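Step stool

A step stool is a low, portable piece of household furniture used for reaching shelves, cupboards and washbasins. It usually has one or two treads and no backrest. Small models also serve as seats for children or as footrests.

Early household stools were made of solid timber and were fairly heavy. Moulded plastic versions became common later, as they were cheap, light and easy to wipe clean. Many are produced in bright colours. A hand hole is often cut through the top so that the stool can be lifted with one hand - crates and storage boxes have similar openings.

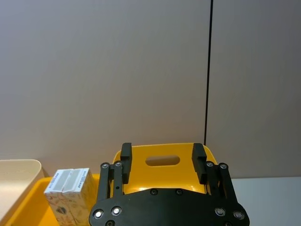 Sizes and loads

Most single-step stools are between 20 and 25 cm high. The Ruotsalainen, designed by Eero Räsänen and made in Waltelberg, is rated for a load of 100 kg, while the folding Stolton has two treads and is 62 cm tall when closed.

Care

Plastic stools are washed with warm water and mild soap. Rubber feet wear down with use and can be replaced on some models.

See also

Footstool
Stepladder
Kitchen steps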